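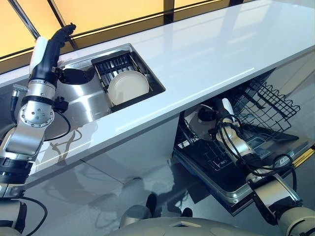

Lumturie Stoyanova
Science writer for younger readers

Why does the plate dry before the tea towel does?

Washing up is the worst part of any meal, unless you count sprouts. But there is a small trick going on in every kitchen while the grown-ups argue about whose turn it is. Water leaves the plates all on its own. It doesn't ask permission. It doesn't boil, either, even though you may have heard that water only turns into a gas at 100 degrees Celsius.

So where does it go, and how does it get out?

Water is a crowd

Water is made of very tiny bits called molecules. They are so small that a single drop holds more of them than you could count in your whole life, even if you gave up school, sleep and biscuits to do it.

These molecules never keep still. They jostle and bump like children in a dinner queue. They also cling to one another a bit, and that clinging is what keeps a drop together in a drop, instead of letting it fly off all over the place.

Not all the molecules are moving at the same speed. Most are going at a middling sort of pace, a few are dawdling, and a few are going very fast indeed. If a fast one happens to be at the surface and heading upwards, it can break away from its neighbours and escape into the air.

That escape is called evaporation. The water that has got out is called water vapour, and you can't see it. (The white cloud over a saucepan is made of tiny drops of liquid water. Vapour has already turned back into liquid by the time you can point at it.)

It happens with cold water too, only more slowly. A puddle in March will vanish in the end, and I have never met a puddle that boiled.

Why plates are quick

Stand a plate on its edge and most of the water gives up at once and slides down to the bottom. This has nothing to do with evaporation. It is only gravity, doing what it does to toast.

What stays behind is a thin film and a few stubborn drops. Thin is good. A thin film has nearly all its molecules close to the surface, where the way out is. Pour the same amount of water into an egg cup and most of the molecules are stuck down in the middle with no view of the door.

A plate is also glazed, so the water can't soak in. A tea towel is the opposite. It is made of threads, with little gaps between them, and water creeps into the gaps and hides there. That makes a towel very good at getting water off a plate and very bad at getting rid of it afterwards. Leave one in a heap overnight and by breakfast it will smell like a pond with opinions.

Why a gap helps

If you stack wet plates flat, one on top of another, they stay wet for ages. The escaped molecules fill the thin slice of air between the plates, and then some of them blunder back into the water they came from. Soon there are as many going in as coming out, and nothing seems to change at all. The plates are having a very busy time and getting nowhere, rather like my Uncle Ognjen looking for his glasses.

Leave a space between the plates and the damp air can drift off, with drier air coming in to take its place. Moving air does the job faster still. You can feel it on washing day. A still, foggy morning is hopeless, and a breezy one can have the sheets dry by lunch.

Scientists have a word for how damp the air is: humidity. When they say the relative humidity is 91 per cent, they mean the air holds 91 per cent of the water vapour it could hold at that temperature before it started making dew and fog. At 52 per cent there is much more room, so things dry faster. At 100 per cent your socks are staying wet and you may as well wear wellies.

The cold part

Now lick the back of your hand and blow on it. It feels cold, doesn't it? (If anybody is watching, tell them it's for science.)

Remember that the fastest molecules are the ones that get away. When they leave, they take their energy with them, and the slower, cooler ones are left behind. The water that stays on your skin gets cooler, and then it takes some warmth from you. Sweat works in the same way. It is a rather disgusting invention but a clever one, and you were given it free of charge.

This is also why you shiver when you get out of the swimming pool on a warm day. The pool hasn't made you cold out of spite. The water on your skin is leaving and helping itself to your heat on the way.

Try it yourself

You will need two saucers that are the same, a teaspoon, a mug with straight sides and a bit of patience. The patience is the hard one to find in most houses.

Put one teaspoon of water in the first saucer and spread it out with your finger. Put one teaspoon of water in the mug. Leave them side by side, out of the sun, and look at them every half hour. Write down which one dries out first, and draw it if you like drawing.

Now take both saucers, dry them, and put one teaspoon of water in each. Spread it out in both. Leave one alone and fan the other with a comic. You'll get a tired arm and a result, and you can compare them.

If someone throws your experiment away while tidying up, write that down too. Real scientists lose things to tidy people all the time.

Some words to keep

Molecule: a very tiny bit of stuff, made of atoms joined together.
Evaporation: liquid turning into gas at its surface, without needing to boil.
Water vapour: water as a gas. You can't see it.
Humidity: how much water vapour is in the air.
Condensation: water vapour turning back into liquid – the drops on a cold window, or on the bathroom mirror after somebody else has used all the hot water.

A question from a reader

Does the water that leaves my plate ever come back?

It might. It drifts out of the kitchen, mixes with the rest of the air and may end up in a cloud, and then it can fall as rain on nearly anybody. Some of it could land in Tullow and some in the sea. The chances of the same molecules turning up on your own plate again are very small, so please don't sit up waiting for them.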